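Home News Reviews Leagues Painting Forum

Casard promises a fairer league season, again

March 10, 2020
2 min read

Casard, the publisher of the fantasy skirmish game Zamani, says its rebuilt online league system will be ready for the new season in September. Players who sat through the last rebuild may want to wait before they clear their calendars.

The new system will handle pairings, injuries and team values for all 452 registered coaches, according to league manager Lorraine Mapplebeck. "Every roster will update as soon as both coaches confirm the result," she said. Casard said much the same before last season, when rosters at the Wundalwood club were wrong for 11 weeks and two dead trolls kept turning up for matches.
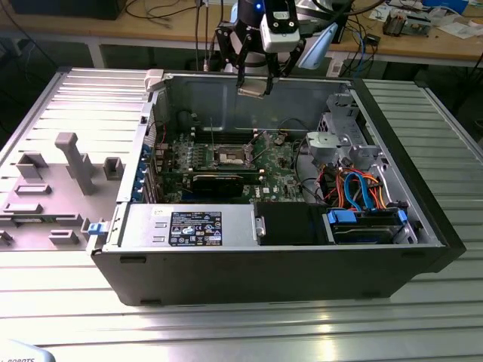 A Dell desktop tower with its side panel off.

The pairing formula is the bigger worry. Casard says it was tested on 132 games, but it won't say who played them or which teams they used. Guido Greco, who runs the Wundalwood league on paper, asked for the results in writing and got a link to the sign-up page.

There is also the matter of money. Joining was free last year. This time each coach pays $6, which Casard calls "a small contribution to upkeep." The company has not said whether coaches get it back if the system fails again. 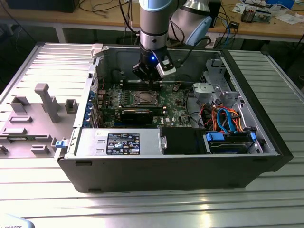 What the clubs say

Rin Hoshino, whose Swamp Kin side won last year's Gernetti Cup, plans to sign up but will keep her own records. "I have a notebook. It has never lost my goalkeeper," she said.

Arnout Willems is less patient. He wants Casard to run both systems side by side for a month and publish any differences. Mapplebeck said the idea was "under review." The same words were used last year about the trolls.

Sign-up opens in the summer. The rules for late entries have not been published.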